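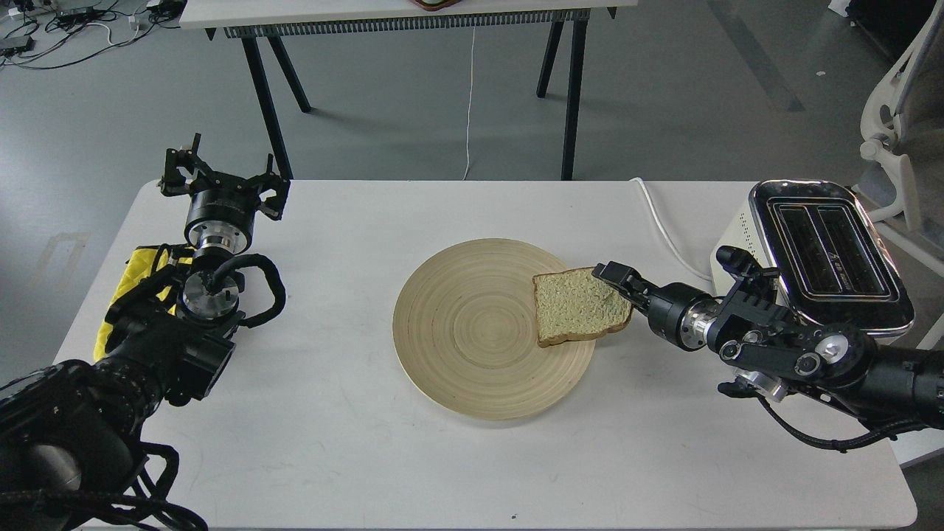 工单428：双槽烤面包机压杆压不住，换了菠菜吐司以后更明显

状态：已解决（先这么标着，有问题再开）
提交人：我
处理人：Jozef Postma
设备：Kuvham 双槽烤面包机，白色机身，不锈钢顶板

问题描述

压杆按下去，手一松就弹回来，面包跟着一起上来，完全没烤。十次里大概有三四次能卡住，能卡住的时候烤出来倒是正常的。上周还没这毛病，或者说有过一两回，我以为是自己没按到底，没往心里去。

这周开始吃 Van den Broek 的菠菜吐司（就是那种淡黄绿色、带深绿小点的，切片，边是棕色的皮），然后压杆就几乎每次都弹。所以我第一反应是面包的锅！这个吐司比我们以前吃的白吐司软，边角容易往外翻，我觉得它是在槽里顶住了什么东西。

顺便先说一句，因为上次有人在群里问过：绿点是菠菜碎，不是发霉。袋子上配料写着菠菜。霉点一般是毛茸茸的，会一团一团长，闻着也不对。你要是拿到一片拿不准的，别烤，也别凑近使劲闻，整袋扔掉就行，烤一下并不能把霉烤没。

我已经试过的：
1. 换一个槽放。没用，左边右边都一样弹。
2. 把旋钮从中间调到最大。没用。
3. 按住压杆不放，数到二十。手一松照样弹。
4. 用力按。更没用，还挺心疼它的。

Jozef 的第一次回复（上午）

Jozef 让我先别管面包，空着按一次试试。我当时还有点不服气，心想面包都没放你测什么呀，结果空着按也弹。好吧，那就不是菠菜吐司顶住的，至少不全是。

他又问插头插紧没有。这种烤面包机的压杆是靠一块小电磁铁吸住的，没通电的时候怎么按都不会卡住，所以“按下去就弹”头一个要查的就是电。我们这台的白色电源线是从桌子后沿搭下去的，插座在下面，平时看不见。我蹲下去看了，插头是插着的，但是有点歪，推了一下能推进去一小截。

推紧以后再空按五次，卡住三次。比之前好，但还是不行。

更新（午饭前）

换了墙上的插座，没有经过排插。空按，卡住三次，弹两次，跟刚才一个样。那就说明插头松只占一部分原因，或者根本没关系，碰巧了而已。

我把烧水壶插到原来那个插座上，烧了一壶，正常。插座没问题。

Jozef 说下一步清碎屑。他给的顺序我原样抄在这里，免得下次又翻聊天记录：

1. 拔插头。别嫌麻烦，一定要先拔。
2. 等它凉透。刚用过的话至少放上60分钟。
3. 把底下的接屑盘抽出来，倒掉，擦干净。
4. 端到水池上方（水池里别有水），倒过来轻轻晃，拍拍底。
5. 压杆那一侧的缝用干的软毛刷扫，上下各扫几遍。
6. 不要用刀、叉、筷子往槽里捅，断了电也不要，发热丝很容易弄变形。
7. 接屑盘装回去，听到咔一声。

更新（下午）

天哪，里面好多东西。接屑盘抽出来的时候我就有点不好意思，满满一层，还有几粒葡萄干，黑得像小石子。我们家哪年吃的葡萄干面包，我已经想不起来了。

倒过来晃，又掉了不少，其中有一块硬皮，比指甲盖大一点，卡在压杆那一侧。我怀疑主犯就是它。压杆底下要是垫了东西，就到不了最低点，电磁铁吸不着，手一松当然弹。

碎屑里面确实有发绿的，所以菠菜吐司多少也有责任！它的切面比较湿软，掉渣容易粘在内壁上，不像干一点的白吐司，渣子直接落到盘里。Jozef 觉得我这是硬要给面包定罪，我保留意见。

装回去，空按十次，十次都卡住了。放一片菠菜吐司，卡住了，中途没有弹。

后续问题：颜色烤不匀

压杆好了，又冒出来一个新问题。菠菜吐司烤出来一面深一面浅，而且绿色的底子不太看得出火候，白吐司一看就知道焦没焦，这个从浅绿变成黄褐，中间那一段特别难判断。我头两片都烤过了，绿点变成黑点，吃着有点苦。

Jozef 把工单转给了 Henk Van Damme，因为 Henk 自己常年吃各种杂粮和加菜的面包，比较有经验。他的意见如下：

这类面包水分多一点，别一上来就开大挡。用中低挡烤一轮，拿出来看看，不够再加。第二轮守着它，因为已经热了，上色会快很多。旋钮上的数字别当成分钟数，不同机器差得远。

两面不匀，先看面包是不是歪在槽里。只烤一片的时候，有些机器会有一面对着的发热丝弱一些，中途掉个头就行。他那台 Gornach 的说明书里写了单片要放指定的那个槽，我们这台我翻了半天没翻到类似的标记，所以就随便放了。

我照着做了：中低挡一轮，掉头，再补大约60秒。好多了，皮是脆的，里面还软，绿点还是绿的。

关于盘子

这个不算故障，但是既然都写到这儿了。烤好的面包以前我放在瓷盘上，底下那面很快就返潮，软塌塌的。现在用那个圆的竹盘，浅色的，上面一圈一圈纹路的那个，感觉底面没那么容易潮。是纹路的关系还是竹子的关系，我说不好。Henk 说最好还是放架子上晾一会儿再装盘，可我们没有架子，他说那就斜着靠一下，别整片贴着。行吧。

竹盘用完拿湿布擦，竖着晾干，不要泡水，也别进洗碗机。上一个就是被我泡裂的。

还有切片厚度。Van den Broek 的柜台可以现切，我选的中等，放进槽里刚好，两边不蹭。有一次店员给切厚了，塞进去要使劲，出来的时候弹不高，还得拔了插头等凉了再拿。所以下单的时候记得说一声，别默认。

待办

- 接屑盘以后每周六倒一次，我来。
- 电源线现在从桌子后沿垂下去，有点怕被人走过带一下。想买个线夹固定在桌子后面，Grokudura 那种背胶的应该够用，谁手头有多的跟我说。
- 软毛刷就放在接屑盘旁边的抽屉里，写了“面包机专用”，请不要拿去刷别的。
- 剩下的菠菜吐司我分成小份冻起来了。冻的直接烤，不用化，时间稍微长一点。

关单前最后一次测试

连着烤了四片，两片一轮。第一轮都卡住了，颜色一样。第二轮机器已经热了，我没把旋钮调小，结果深了一号，不过还能吃，抹上黄油根本看不出来。Jozef 问可不可以关单，我说可以关了，他又补了一句：要是清干净以后还弹，那就可能是电磁铁或者压杆的触点有毛病，别自己拆，送修，为了省100块去拆会发热的东西不值得。

好的，记下了。要是下周又弹，我就在这个单子底下接着写，不另开了。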